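Speaker notes: Teaching by hand, teaching by remote
Prosbridge, main room, 18/10/2025
Slot is 600 seconds per section, 4 sections, questions at the end

Slide 1. Opening

Leave the title up while people sit down. Say what the talk covers: how we give a home robot a task by showing it, either by holding the gripper and moving it through the motion or by driving the arm from another seat. Training code is out of scope. Point to the Loma handout for that.

Slide 2. The setting

The task family for this section is laundry on a balcony. Two views, from the gripper and from head height. Let people look before talking.
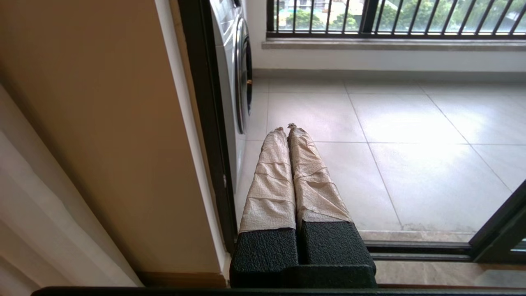
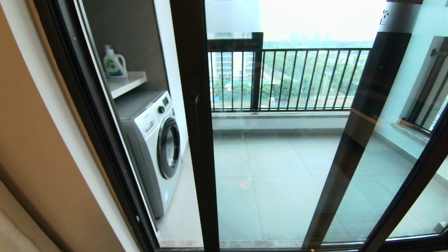 Balcony, sliding door, washing machine in both views.

Slide 3. Why this place is hard

Start with the door. The track crosses the floor between the room and the balcony. For a person it is a small step that gets no thought. For a base on wheels it is a bump, and for an arm on a stand it decides where the stand can go. We treat "which side of the track is the base on" as part of the task setup and write it down before the first take.

Next, light. Daylight comes in over the railing and the tiles reflect it. The wrist view is affected the most when the arm points outward, since exposure shifts as the gripper moves from the room side to the balcony side. We lock exposure at the start of a take. If the take runs long enough for the daylight to change, we stop and begin a new one.

Then glass. Depth readings on the door panels are poor. The person giving the demonstration can see the glass edge and steer clear of it. The robot learns the clearance from the path and has no other source for it. Keep a wide margin in every demonstration, even when a tight one would be faster.

Pause for one question if a hand is up. Otherwise move on.

Slide 4. Showing by hand

Definition for the room: the person grips the arm or a hand-held copy of the gripper and carries out the task directly. The joints or the tracked handle record the path.

What it is good for:
Contact. Opening a round machine door needs a pull along an arc, and a hand feels the arc without being told.
Speed. A new person can record a usable take after a short practice.
Recovery. When the fingers slip, people correct without thinking, and the correction is useful data. Do not trim it out.

What it is bad for:
The person's own body gets into the head view.
People use wrist angles the arm cannot reach. Tusum rejects those takes at replay, and the rejection message only names the first joint that failed. Check the other joints by eye.
Force is hard to separate. If the hand is pushing the arm and the arm is pushing the door, the sensor reports the sum.

Say out loud: replay every hand-guided take on the empty arm before it goes in the set. This caught more bad takes in June than any automatic check we had.

Slide 5. Showing by remote control

Definition: the person sits or stands away from the robot and moves a leader arm or a pair of handles. The robot follows.

The main gain is that the robot's cameras see what they will see later when it works alone. No arm or sleeve is in the view. The operator is also limited to motions the robot can make, so replay failures are rare.

The main cost is touch. Without force feedback, operators press too hard on door handles and too lightly on cloth. Our fix was procedural. The operator works from the robot's camera views only, with no direct line of sight, and is told to stop at first contact, wait, then pull. The wait can be seen in the data as a flat segment. We leave it in. A policy trained on it also waits at contact, and for door handles that is acceptable.

Delay: mention it briefly. Operators adapt to a constant delay. They do not adapt to one that changes. If the link is unstable, cancel the session.

Slide 6. Fingers

Short slide. Finger surface matters more than most of the room will expect. Grip changes when a covering changes, and so does what the wrist camera sees, because the fingers are in every wrist frame. Rules we follow:

One finger covering per set. If it is replaced, start a new set number.
Take a still of the fingers at the start and end of each session.
Loose edges get pressed down between takes, never during one.
Asante stores the covering type as a free text field. Use the same wording every time. Search will not match variants.

Slide 7. Breaking up the task

We do not record "do the laundry." We record short pieces with a clear start and end pose:

Approach the machine from the room side.
Open the door.
Place one item in the drum.
Close the door.
Return to the start pose.

The return is recorded as its own piece. Early sets left it out and the arm had no example of how to back away from the machine, so it stopped with the gripper still inside the door's swing.

Vary the start pose on purpose. Operators who record all morning settle into a single pose without noticing. We mark spots on the floor with tape and draw the next one from a list.

Slide 8. Mixing the two methods

Our set has 1,000 takes. Both methods are in it, and each take carries a label for which one was used. Hand-guided takes cover contact pieces, opening and closing. Remote takes cover approach, placing and return. If asked whether the mix is ideal: we have not tested enough ratios to say. Do not offer a number.

One warning to give here. The two methods have different timing. Hand-guided motion is faster and has sharper stops. Joined without resampling, the policy changes speed at the boundary between pieces. Resample first, then join.

Slide 9. What gets thrown out

Takes where the exposure lock was off.
Takes where the door panel was moved partway through.
Takes with no end pose.
Takes where the operator spoke to a second person and the motion stalled. Check the operator's log for these; they are hard to find in the path alone.

Failed attempts are kept in a separate folder with a one-line note. Good notes say what failed, such as "missed handle, low." A note that says "bad" is no use to the next reader.

Slide 10. Questions

Likely ones, with short replies.

Can one person run a session? For hand guiding, yes. For remote control we keep a second person at the stop button.

Does it carry over to a different machine? Partly. Approach does. Door opening needs new takes when the handle changes.

Could the covering be left out of the record if it is always the same? Record it anyway.

Leave the handout link up. Collect the clicker before leaving the stage.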